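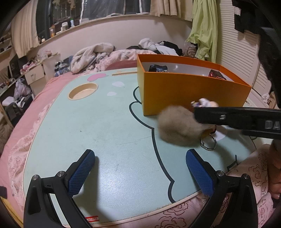
About Verside

Verside is a small language school in Dovville. We teach English and French to adults who have a job, a family, and not so much free time. The school was opened by Janaka Pramanik, who came to this town with two suitcases and learned English himself in evening courses.

At the beginning we had one room above the Mateos bakery and one class of five students. Today we are in the old post house on Grukus Street. The building is from 1812, so please be careful with the stairs, they are steep and the third one is higher than the others.

Our groups stay small. In every lesson the students speak more than the teacher, and we correct mistakes after the person has finished the sentence. We use our own workbooks, which Janaka has rewritten many times. The newest one has 2000 words and it comes with recordings from people who live in the town. 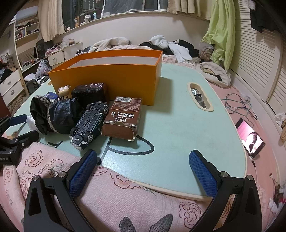

Lap table on a bed with pink bedding

Many of our students follow the lessons from home. The online classes have the same teachers and the same books as the classes in the building, and you can change from one to the other in the middle of a course. Please tell the office before you change, so we can keep a chair for you.

New courses start in March and in the fall. Before the first lesson we invite you for a short talk, without a test on paper, to find the group that is right for you. Tea is on the second floor, next to the library.

Page last updated: 03/12/2023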